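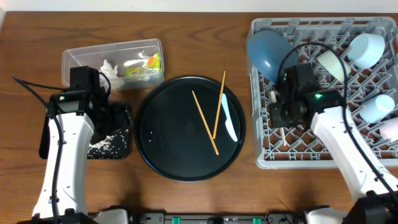
Pledside is a set of first-draft fiction passages, each one paired with the version its author kept after a group critique. It was put together by a small writing group that wanted a plain record of what changes between a draft and a second pass. The sorting rule came out of a conversation at a kitchen table, and we still explain it with table things: a clear plastic container, a small dark tray and a gray dish rack could all sit in one opening paragraph, and the first question in critique was always which of them the reader needs. Passages where the answer changed between drafts are tagged `object-cut` or `object-kept`.

## What's in it

- 424 passage pairs, draft and revision
- 2 text files per pair, plus one notes file
- a table, `pairs.csv`, that ties them together

Passages run up to 451 words. Anything longer was split at a scene break, and the pieces carry the same `story` value so you can put them back in order. All of it is prose fiction. Poems and memoir were left out, as was one play that Gianni Cirillo submitted in three different formats.

## Layout

```
pledside/
 drafts/
 revisions/
 notes/
 pairs.csv
 README.md
```

File names match across the three folders. Files are UTF-8 with Unix line endings, one paragraph per line, with a blank line between paragraphs.

## Columns in pairs.csv

| Column | Meaning |
|---|---|
| `pair` | Short ID, same as the file name |
| `story` | Story the passage belongs to |
| `order` | Position within the story |
| `writer` | Pen initials chosen by the writer |
| `pov` | `first`, `close`, `distant` or `mixed` |
| `tags` | Separated by semicolons |
| `session` | Critique session code |

The `pov` column describes the revision. If the point of view changed from draft to revision, look for the tag `pov-shift`.

## How it was made

Drafts were written at home during June with no plan required. The group met on Wednesday evenings and read aloud, and each writer took notes on their own passage. Revisions were due before the next meeting. Eirini Galanis and Fotis Lazaridis then matched the drafts to the revisions by hand. Where a writer had moved a paragraph from one scene to another, they followed the paragraph.

Zoi Sotiropoulos did the tagging. Lefteris Stergiou read a sample of 100 pairs without seeing her tags and wrote his own. They agreed on dialogue and point of view nearly every time. They agreed much less on `pace`, and we kept Zoi's tags there without changes — treat that one as a single reader's opinion.

Spelling mistakes in the drafts are left as typed. Double spaces were removed. Straight and curly quotes were both kept, so normalize them first if you plan to run a diff.

## Notes files

These are the writers' own notes, lightly trimmed. Some are a full page and some are one word. Remarks from other people in the room were paraphrased by the writer and have no names on them. A few notes argue with the critique, and those were kept too.

## Known problems

- Two long stories, *Rudel* and *The Votville Road*, take up a large share of the pairs. Hold them out together if you want a fair test split.
- *Dimitriou* was renamed halfway through. Its early notes use the old title, "The Ferry Clerk."
- Session codes are missing for pairs revised outside the regular meetings.
- Some revisions are worse than the drafts. There is no quality score, and a revision should not be read as the better text.
- Every writer was an adult hobbyist, and most had never finished a novel. The habits you find here won't match edited, published fiction.

## Use

You may read, copy and quote the passages for teaching and for research on revision. Please don't republish a whole story. The writers hold the rights to their own work, and several are still working on theirs.

To cite the set, give the name Pledside and the version from the top line of `pairs.csv`.

## Corrections

Open an issue with the pair ID and the line. Matching errors get fixed first, then tags. If you wrote one of the passages and want it removed, say so in the issue or tell Fotis, and it will be gone from the next version. Removed IDs are not reused.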